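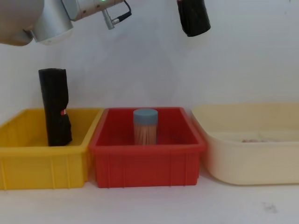 1/ The three-bin method, week one

Everyone I know with a tidy kitchen swears by three bins. Yellow for keep, red for not sure, the third one for out the door. I have my doubts, but the pantry shelf has been bad since January, so fine. Three containers, one white table, one Friday night.

2/ First complaint. Every guide says to buy matching bins. Kirard wants 57 dollars for a set, and what you get is plastic with ribs on it. I already had plastic with ribs on it. Does a jar of rice know what it's sitting in?

3/ Second complaint. Lucienne Perrin's version of this says 30 seconds per item, no more. I tried it. Thirty seconds is plenty for a stale box of crackers and nowhere near enough for a cake tin my aunt gave me.

4/ Also the color thing. Umesh says yellow for keep is wrong and it should be green. Odette says red should be the throw-out bin because red means stop. So that's two people and two systems, and both of them have worse pantries than I do.

5/ My real problem is the red bin. "Not sure" is where you put things so you can stop thinking about them. I've seen people move a whole closet into "not sure" and call it a good afternoon.

6/ Case in point.

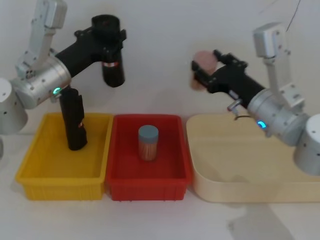
Red bin, one jar, no decision.

7/ Little see-through jar with a screw lid, stuffed with what I'm going to call toothpicks. Do I use them? Maybe twice a year, to test a cake. Would I buy them again the next day if I got rid of them? Yes, and I'd be annoyed at the store.

8/ The guides say if you haven't touched it in 20 days, let it go. By that rule I'd be letting go of the fire extinguisher.

9/ One thing I'll give the method: keep the bins right up against each other. When I tried this last year with a gap between them, stuff started piling up in the gap, and the gap turned into a fourth bin.

10/ And a low, wide tray works better than a deep bin for anything you need to look at again. You can see what's in it. I didn't get that from a guide, I got it from losing a bag of lentils at the bottom of a tote.

11/ Sylvain asked if I'd do it again. Ask me when the red bin is empty. The toothpicks are going back on the shelf.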